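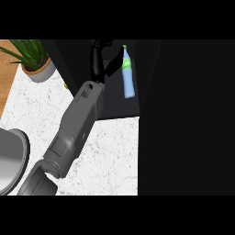
June, cyanotype notebook, started after lunch and finished in bits

The blotches are back. I coated a fresh batch of the Prodley paper this morning for the Dudirum prints and the first sheets I washed have the same pale freckles we got before the move, mostly along the long edge and a few in the middle where they do the most harm. So I'm writing down everything I can think of while it's in my head, starting with how the chemistry is kept, which I've been sloppy about. The mixed sensitizer has been living on the shelf by the sink with the light coming in on it, and what I want is the kind of spot the light blue plastic bottle has, standing in a dark cabinet compartment with the white countertop close by for pouring. (Ours should be brown glass or wrapped in black tape, I know, I know.) The compartment left of the drying rack would do it if we move the rags out. I'd also like to stop mixing A and B together ahead of time at all. I've been making a big jug of it to save myself the trouble in the mornings, and I think that's at least half the mess.

Okay, so the batch. 700 ml of each stock, made up with distilled water, the green ferric ammonium citrate in A and the potassium ferricyanide in B, the usual proportions off the card taped inside the chemistry binder. A had a skin on it. Small gray-green islands of mold, very pretty, and I strained it through a coffee filter and went ahead anyway because I had paper cut and wanted to get going. Don't do this! I'm fairly sure it's fine for test strips and fairly sure it isn't fine for anything we plan to put on a wall.

What I coated with: the wide foam brush for half the stack and the hake for the other half. Foam brush goes on fast and leaves little bubbles that pop and make rings. The hake drops hairs. I keep hoping one of them will improve. With the hake I get a nicer edge, the loose brushy one that everybody likes in a cyanotype, and with the foam I get something closer to an even field, which the Dudirum drawings need because they're mostly thin white line on blue and any streak shows up as weather.

Two coats on everything, second one crosswise to the first, first coat left until the shine had gone. I think I went back in too soon on a few. The surface had that tacky look and the brush dragged up fibers, and on those sheets the blue came out fuzzy, as if the paper had been rubbed with a sock. I marked them on the back with an X in pencil so we can compare.

Drying was slow. It's been muggy in Dolham all week and the back room holds on to it. Sheets that used to be ready before I'd finished my coffee were taking up to 40 minutes, and that's with the fan going on the low setting and pointed at the wall. I don't want it blowing straight on them again after what happened with the dust.

Exposure: six minutes in the UV box, same for every sheet, contact frame with the good glass. I used the step wedge along the bottom margin of each one, so there's a record. The wedge looks right. The highlights clear, the deepest steps go that bronzy slate color before washing like they should, and I can separate the steps in between without squinting. So I'm ruling out exposure, at least for now. If it were the lamps I'd expect one side to be lighter than the other and it isn't, the freckles just land wherever they want.

Washing: tap water, first tray with a splash of vinegar in it, then plain, then plain again until no yellow was coming off. Here's something I noticed and should have noticed before. The sheets that went face down in the first tray have fewer spots than the ones that went face up. I only worked this out from looking at which ones had the curled corners. It might mean the spots come from something settling onto the surface in the water, or it might mean that face down the unexposed stuff falls away faster and doesn't get a chance to stain. Or it might mean nothing, it was a small pile of prints and I wasn't keeping track on purpose.

Things it could be, in the order I believe them:

Buffered paper. The Prodley pack says nothing about it either way on the label. Prussian blue hates alkaline anything, and if they've put a chalk buffer in, that would explain a general fade but I'm not convinced it explains freckles, unless it's clumped. The old Jafri sheets never did this. We still have a short stack of Jafri in the flat file, bottom drawer, under the blotters, and I'm hoarding it a bit.

Crud in solution A. See above re: mold. Even filtered, there could be bits.

Metal specks. Renzo's idea. He was in the shop with the angle grinder going for part of the morning (the hinge on the big frame, it's much better now, thank you) and iron dust on damp sensitized paper would do something, though I'd have guessed dark blue dots and these are pale.

Sizing. Some of the freckles sit on spots that looked shinier when I held the raw paper to the window. If the size is uneven the sensitizer sits up on top in those places and then just rinses off. This is the one that keeps nagging at me and I may move it up the list.

I tried one quick thing before lunch. Took a few uncoated sheets from the same pack and gave them a bath in weak citric acid, then a rinse, then hung them up with the wooden pegs. If they fizz, it's chalk. I put my ear right down to the tray like an idiot and couldn't hear anything over the fan, but there were tiny bubbles on the surface of the paper, and they kept coming for a while after I'd brushed the first lot off. Could be air getting out of the sheet. Could be the buffer. I'll do a Jafri sheet in the same bath for comparison, one, a small one, torn off a corner.

Later, same afternoon

Jafri corner: hardly any bubbles, and they stopped as soon as I touched them. So that's something. The acid-bathed Prodley is still damp in the middle and I'm leaving it alone.

Renzo Gentile came through to borrow the good scissors and looked over the washed prints with me. He likes the freckled ones! He thinks the plan of the boathouse looks like it's snowing and we should leave it. I said the client for Dudirum is going to want to read the dimensions. He said nobody reads the dimensions on a thing over a sofa. We left it there, but I've kept the boathouse one aside in the folder with the tissue, and I'll admit it grew on me while I was sweeping up.

He also pointed out that I'd been resting the wet brush on the edge of the galvanized tray between sheets. I have no memory of deciding to do this. It goes on the list, somewhere above the grinder dust. The brush now lives in the glass jar.

Coated a short run with the acid-bathed sheets as soon as they were dry enough, fresh A and fresh B mixed in a small dish, just enough for the job, foam brush, same two coats, and I waited properly this time before the second one (went and answered emails, which is the only way I can be trusted to wait). The color going on was a cleaner yellow-green than this morning's. This morning's had a murky look that I'd put down to the light in there, and next to the fresh stuff it's obviously off. The old jug has gone in the waste container with its label on.

Same six minutes, same frame. Washed face down in the plastic tray. The blue is deeper straight out of the water than anything I got today, and I didn't use any peroxide on it. I can find a couple of small pale spots near one corner if I tip it toward the lamp. I don't see any in the drawing itself. Of course I changed the paper treatment, the solution, the brush habit and the washing all in one go, so I've learned that something helped, and I couldn't tell you which. Renzo wrote "science!!" on the whiteboard.

To do, whoever's in first:

Empty the rags out of the compartment next to the drying rack, wipe it down, stocks go in there. A and B on separate shelves if they'll fit. Labels facing out, with the month on them.

Coat untreated Prodley with fresh solution and treated Prodley with nothing else changed. Same brush. Pencil on the back BEFORE coating, since the pencil skids on the dry sensitizer and I can't read my own marks.

Leave one print from this morning on the windowsill and its twin in the drawer and see if the one in the light fades and comes back.

Email Prodley and ask straight out whether the heavy stock is buffered. Somebody with more patience on the phone could also call.

More distilled water, we're on the last jug. Foam brushes too, the wide ones. Vinegar.

The scissors are back on their hook.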